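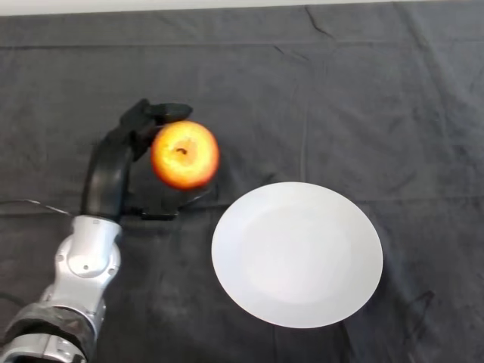 Grelter's sales desk told us to budget for the gripper first and the arm second, and to treat everything else as rounding. We did it the other way around and paid for it in the first quarter. This review covers the Vustus two-finger hand from the point of view of the person filling in the purchase order, so there is more in it on lead times and spare parts than on grip theory.

We run a small food handling lab. The task we were buying for is plain: pick up one piece of fruit, set it on a plate, repeat. Apples make up most of the work. They are round and heavy for their size, and they vary enough that a fixed claw sized for one will drop the next.

What you get

The hand, a mounting plate, one cable, a set of bolts and a thin manual. The hand is black and the fingers are curved. In normal use one finger comes over the top of the fruit and the other part sits under it, so most of the weight rests on the lower side. For apples we like this better than a straight side pinch. On small items such as grapes and cherry tomatoes it is clumsy, and we would not buy it for those.

The fingertips are flat and they do wear. Ours needed changing after 2000 picks. Fingertips are sold in packs of five, and the pack we ordered took seven weeks to arrive. Order one with the hand.

Setup

Bolting it on took a morning. The software side took longer. The driver would not talk to our controller until we updated the controller, and the manual does not mention that. Kivar support answered by email the same afternoon, and their answer was correct.

Cable routing deserves more thought than we gave it. The cable in the box is long enough for a bench setup but leaves little slack on a tall stand. Price a longer one before you order, along with clips to hold it to the arm.

We work on a cloth-covered table. The cloth is kinder to dropped fruit than bare metal, but it wrinkles, and a fold under the lower finger can throw off a low pick. Set the pick height with the cloth in place. Buy two cloths so one can be in the wash.

Budget

The hand came to 67 percent of what we had set aside for tooling. That sounded fine until the extras came in. The lines we left off our first plan were:

Spare fingertips
Longer cable and clips
A second mounting plate
Two days of staff time for driver work
Fruit

The last one is easy to laugh off, but bruised apples go in the compost and the grocery bill is a real line. We now put it under consumables.

We also looked at a hand from Mwaipopo. It cost less and its spares were in stock, but it had no way to set grip force from software. If you handle only boxes or jars, get that one and save the money.

Verdict

Good hand, slow spares, thin manual. For whole fruit of apple size I would buy it again – with the fingertips on the same order. Anyone on a tight yearly budget should ask for the spare parts price list in writing before signing. We got ours in November, after the hand was already on the arm.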